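Choosing and Keeping a Domain Name: Notes After a Registrar Transfer

Readers of this blog have asked on several occasions how the domain names behind our small group of sites are managed, and what should be considered when a name is registered, renewed or moved from one provider to another. The matter became a practical one in May, when the registration for Jalladero was transferred away from the company that had held it from the beginning. The following notes record what was learned. They are offered as one owner's experience and should not be taken as legal advice.

A domain name is registered for a period, and the registrant holds the right to use it for as long as the registration is kept current. This point is well known to those who work in the field and is frequently misunderstood outside it. Wilmer Huamán, who maintained the Jalladero site before me, had always spoken of the name as something the organization owned outright. When the files were handed over, the account was found to be in his personal name, under an email address he no longer used. The first two weeks of the project were spent correcting that single detail.

It is therefore recommended that the registrant of record be the organization, and that the contact address be one that several people can open. At least two persons should have access to the registrar account. In our case those persons are now Lina Zein and myself. A written record of the login procedure, the renewal date and the location of the recovery codes is kept with the other administrative papers.

The choice of extension deserves separate consideration. The newer extensions are descriptive, and many are sold at a low price for the first year. The renewal price is a different figure and is often printed in smaller type. Before Nudis was registered, Eliécer Ccori prepared a comparison of 40 extensions, listing for each the first-year price, the renewal price and any restriction on who may register. In several cases the renewal price was many times the introductory one. The comparison was of considerable use, and it is my intention to publish an updated version when time permits.
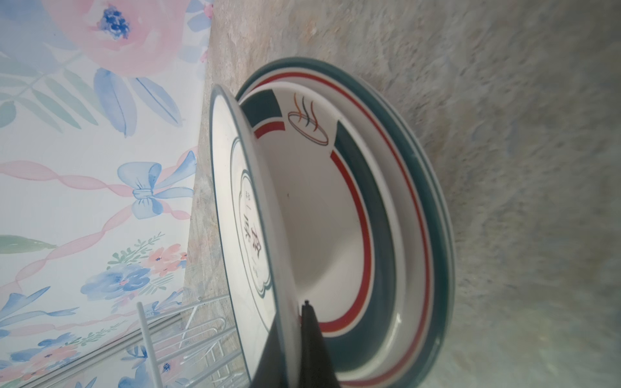
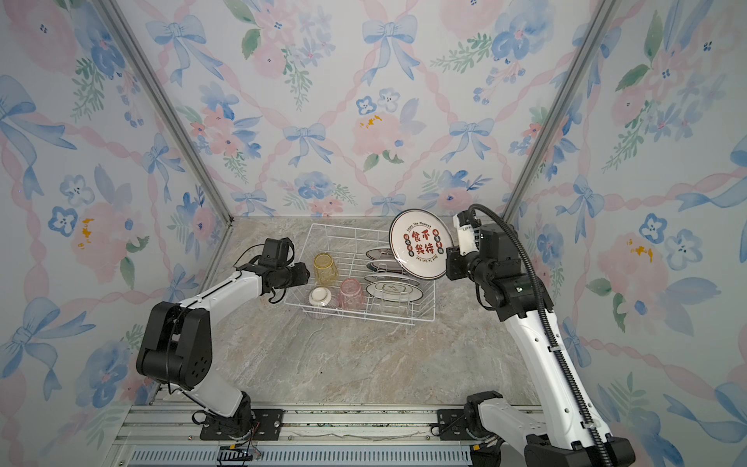
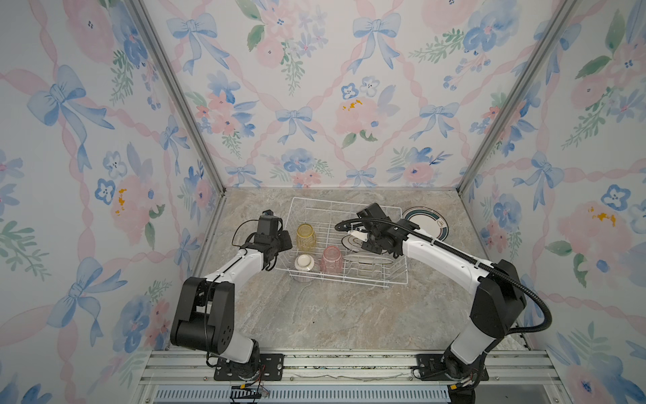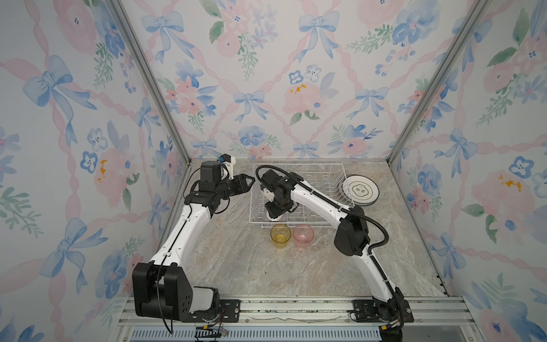 Consistency across a group of names is the next question to be settled. When the Betancur and Nudis sites were planned, it was proposed that each should have its own extension, its own registrar and its own renewal month, according to whichever offer was most favorable at the time. Édgar Sotelo argued against this, and his view prevailed. The blue bows and pink ribbons of the wallpaper carry on from one wall to the next, so that the panels are at once understood as belonging together; a visitor who moves between related sites should be able to recognize the connection in much the same way. All of our names now share one extension and are held in one account. Subdomains are used where a section is too small to justify a name of its own.

The transfer itself followed the usual steps. The domain was unlocked at the losing registrar, an authorization code was requested, and the code was entered at the gaining registrar together with payment for one additional year. A confirmation message was then sent to the address on file. Had that address not been corrected beforehand, the request might well have failed at this stage. The transfer was completed in five days.

Particular care should be taken with the name servers. Some registrars provide DNS hosting as part of the registration and withdraw it when the name leaves. Jalladero had been using such a service, and every record had to be copied to a new provider before the transfer was started. The mail records were checked twice. One text record, used to verify a newsletter account, was overlooked all the same, and messages to around 660 subscribers were delayed until the following morning – an inconvenience for which I again apologize to those affected.

Automatic renewal has been enabled for all names. This should be regarded as a convenience only, as a renewal may still fail when a payment card expires. A reminder has been placed in the shared calendar well ahead of each date, and Lina Zein has agreed to confirm each renewal in writing.

A word should be added about the purchase of additional names for protection. It is common to be advised that every variation, misspelling and extension ought to be secured. For a large company this may be reasonable. For a group of our size the cost grows quickly and the benefit is difficult to measure. After some discussion it was decided to hold the principal name and one common misspelling, and to allow the remaining registrations to lapse. Trí Tiêu reviewed the list beforehand to establish whether any of the lapsing names still received mail or visitors. One did, and it was retained for a further year with a redirect in place.

The Vellex name remains to be dealt with. It is registered through a reseller whose control panel does not permit the authorization code to be viewed, and a written request has been submitted. The code had not arrived at the time of writing. Readers who have completed a transfer away from a reseller are invited to leave a comment stating how long the process took and whether a second request was necessary.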